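Popular Song and Performance
Unit 4: The Unplugged Arrangement

An acoustic version of a recorded song removes most of the studio layers. The singer's breath, timing and diction become easier to hear. Students should compare both versions of the assigned ballad by Truner before the seminar. 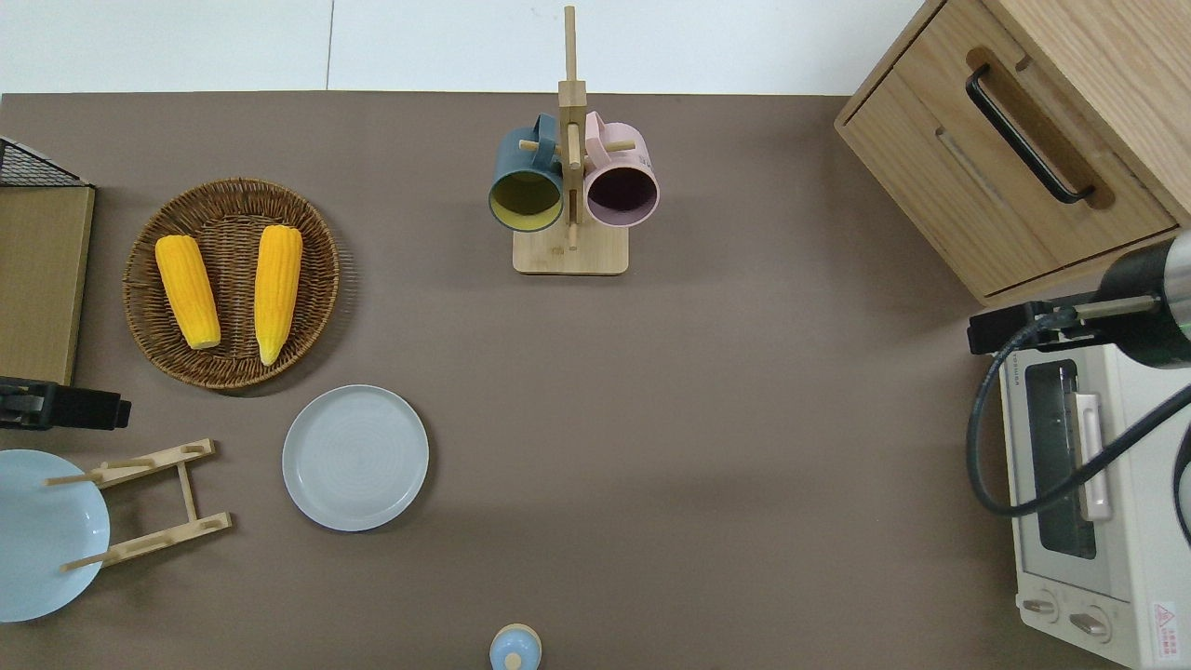 Two ears of corn in a woven tray.

Listen first for tempo. The Stesudley session takes the verse at 70 beats per minute and delays the entry of the second voice until the bridge. Note where the harmony thins out and which words are held longer.
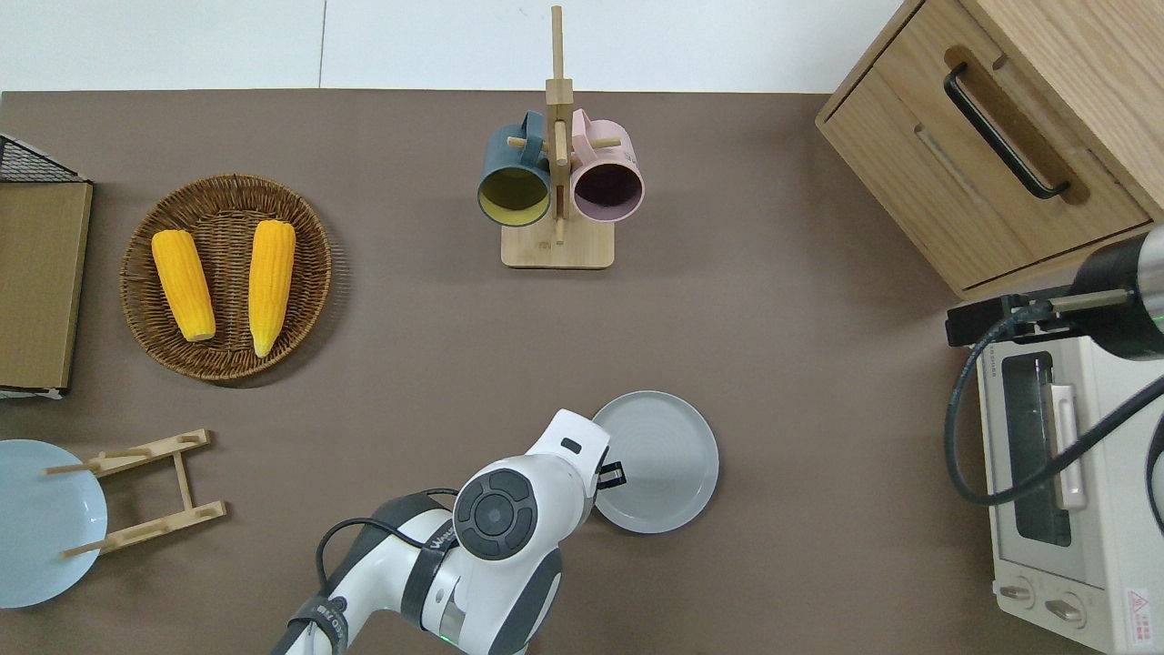
Mug tree with two mugs, corn at left.

Lyrics are to be treated separately from vocal delivery. A plain line may carry great weight when sung quietly, as in the closing track of Fajardo's album Drarilley.
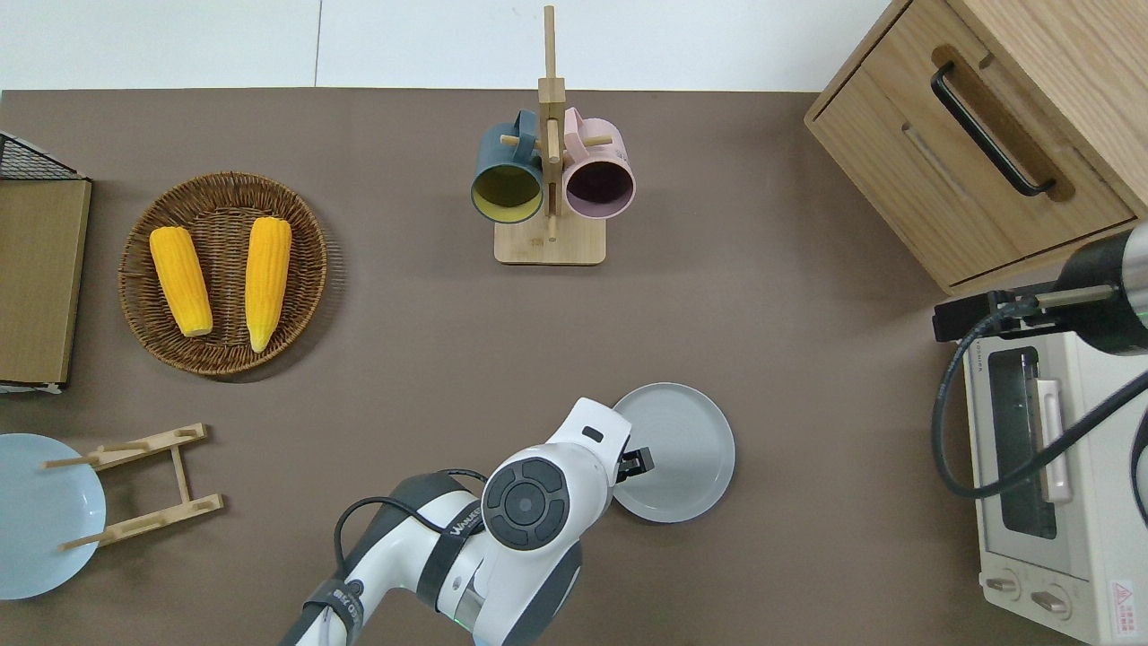

The same caution applies to live recordings, where audience noise can affect the listener's judgment.

Written work: a comparison of 1,000 words, due at the end of July. Cite track timings in minutes and seconds.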